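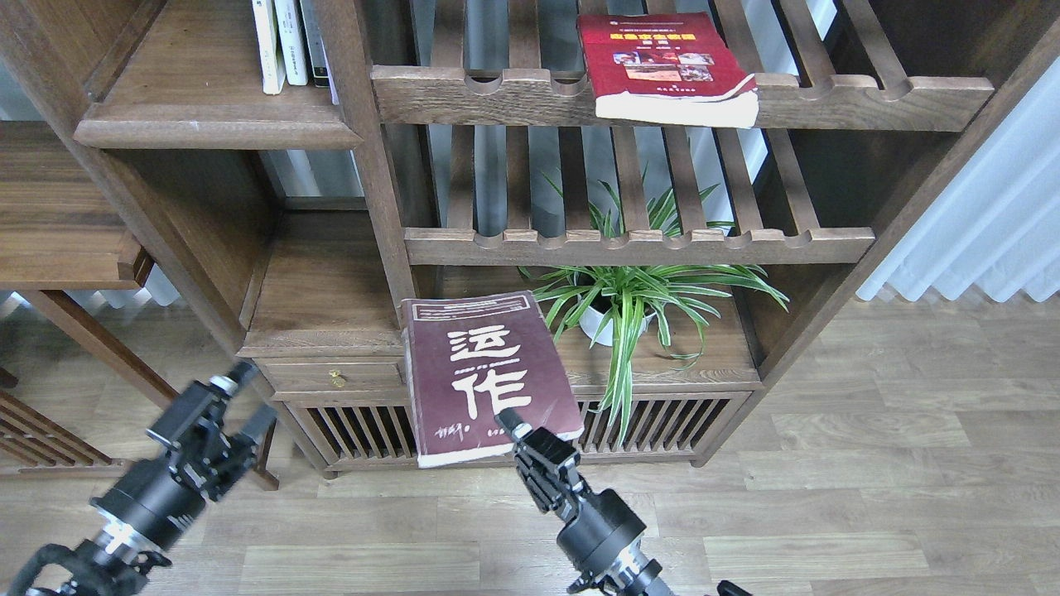
Shelf task seen from the head camera, right gripper at the bottom edge of the maroon book.

Flikar Tazi two-arm recording kit, long-term review
Posted Wednesday, June 10, 2026
By Wael Metwally

We have had the Tazi in daily use for eight weeks at Ostport, mostly on household tidying tasks. The kit is sold for one job, recording examples of a person steering two arms through a task so that a learning system can be trained on them afterwards. I am reviewing it on that job only. I have not tried it as a fixed pick-and-place machine and would not buy it for that.

What you get

Two black arms with two-fingered grippers, a stand on locking castors, a head camera, a pair of hand controllers, two foot pedals and a licence for Follonel, which is the recording software. The stand and the computer mount come flat. You supply the computer. There is a printed setup guide which is short and mostly correct, apart from the page on pedal wiring, where left and right are swapped. The version on the download page has been fixed.

Setting up took Brahim Saber and me a morning. Most of that went on calibration. You move each arm by hand to a set of poses and press a pedal at each one, and if you press too early the software does not complain until the end. Then you do it all again. By the third time you know where to wait.

Steering

The hand controllers are the best part of the kit. They are light, the triggers have a long travel, and closing the gripper slowly is easy. There is a small lag between hand and arm. I stopped noticing it after the first day, but new people do notice it and tend to overshoot, then correct, then overshoot again. Those recordings are no use, so allow each new person a day of practice before you keep anything.

Wrist movement is good in the middle of the range and poor at the ends. Low work is where this shows. Reaching down towards the floor with both arms brings the elbows in close to the stand, and the software slows everything when it thinks a joint is near its limit. It is the right thing for it to do, but the slowdown ends up in the recording and you have to decide whether to keep it. We keep it if it lasts less than a second.

Standing to steer is less tiring than sitting. Flikar recommends sitting.

Books, and why they are a fair test

Our longest set is books on a wooden shelf unit. It sounds easy and it took us longer than anything else. A paperback bends when you pinch it, the covers slide against each other, and a thin one will drop flat if you let go a moment too soon. Slatted shelves make it harder, as a gripper finger can find its way between two slats and stay there while you wonder what is wrong.

We started with picking books up from above. The grippers open wide enough for any paperback we tried. The fingers are stiff, though, and leave a mark on soft covers if you squeeze. Use old books. After the first week we changed the instruction so that the person could support or nudge a book from its lower edge with one gripper and keep the other arm close by. The recordings were smoother and people got less cross. I would suggest anyone with this kit tries pushing and propping before grasping, at least with flat things.

A houseplant on the same unit turned out to be a useful addition. Long leaves hang over the edge and cross in front of whatever you put near them, and the person steering has to work round them. I was worried about the leaves. A few got creased. Brahim thinks we should have bought a plastic plant, and I think the real one moves in a way that a plastic one wouldn't.

We also lay one or two books on top of the upper rail and leave others standing on the side shelf. They are not part of the task. They are there so that the system sees books it has been told to leave alone. In Follonel you write the instruction once for each batch, and it helps a lot to be exact about which book you mean. "Move the book" gave us a week of recordings that I would not trust. Naming the colour of the cover was enough to sort it out.

The camera

The head camera is decent. It sees both grippers for most of the reach, and the colours come out close to what you see yourself. Daylight is its weak point. With a window behind the shelf the exposure shifts when an arm moves across the bright part, and dark wood goes darker for a moment. You can lock the exposure in the settings, two menus down, and I would do this on day one. If you have curtains, keep them the same through one batch and change them between batches.

Small print on covers is not always readable in the recordings. Large lettering is fine, including Chinese characters. Whether that matters depends on your task. For ours it did not.

There are no wrist cameras in the box. They are an extra, and the cable clips for them are already on the arms, so I assume most buyers end up adding them. We have not. For work low down, where one gripper can hide the thing it is touching, I can see the point.

Follonel

The software does the basic things well. Press a pedal to start, press it again to stop, press the other to throw away what you just did. Files are saved as they are made and we have not lost one, even when the computer restarted itself on a Friday afternoon with a batch open.

Reviewing is slower than it should be. You can play a recording at double speed and no faster. There is no way to look at several side by side. Marking a recording as bad takes three clicks, and the box for the reason is a fixed list which does not include "gripper caught on furniture", the reason we need most. We use "other" and type it in.

By the end of the eight weeks we had 1,124 recordings across all tasks. We rejected 357 of them on review. That is a high share and I do not blame the kit for most of it. The first 200 were made while we were still learning, and a good part of the rejects came out of those. The later ones went mainly on vague instructions, and on people starting the recording before both arms were at the start position. A warning in the software for that last one would be welcome. I have asked. Support said it is on the list for September.

Support otherwise has been fine. They answer the next working day and the person answering has clearly used the arms.

Cables and wear

The cables loop out from the lower part of each arm and can come into view when the arms are held low. This does no harm to the recordings as far as I can tell, but a loop can catch on a table leg or the end of a bench, and once one of ours pulled a connector half out. The arm stopped safely. We now tie the loops shorter with hook-and-loop straps and check them before each batch. Do not tie them too tight or the wrist will not turn fully.

The screws at the fingertips work loose. Check them weekly. A spare set is in the box, taped under the tray where the pedals sit, and we did not find it until after we had ordered more.

The castors lock firmly on plank flooring. On carpet tiles the stand rocked a little when both arms reached out together. We moved it.

Noise is low. You can hold a conversation next to it, although I would ask people not to talk to whoever is steering.

Good points

Hand controllers are light and easy to learn
Recordings are saved safely
Stand is solid on a hard floor
Both arms reach low shelves
Sensible support

Bad points

Calibration gives no warning until the last step
Slow review, fixed list of reasons
Exposure needs locking by hand
Fingers too stiff for soft covers
Fingertip screws come loose

Who should buy it

A small group that wants two-arm examples from ordinary rooms, and has people with the patience to sit through the review step. If you only need tabletop work, one arm would do and would cost a good deal less. If you need long hours every day, ask Flikar for the softer finger pads as well. They were out of stock when we ordered, so I can't say how long they last.

Score: 4 out of 5. Brahim would give it three and a half because of the calibration.

Update to the section on rejects: somebody asked by email whether we delete the rejected recordings. No, we move them to a separate folder and leave them there. A few have been brought back after a second look, mostly ones where the arm slowed near a joint limit and the rest of the movement was fine. Follonel lets you do this by changing the mark, but the recording then gets a new number, so write the old one down first.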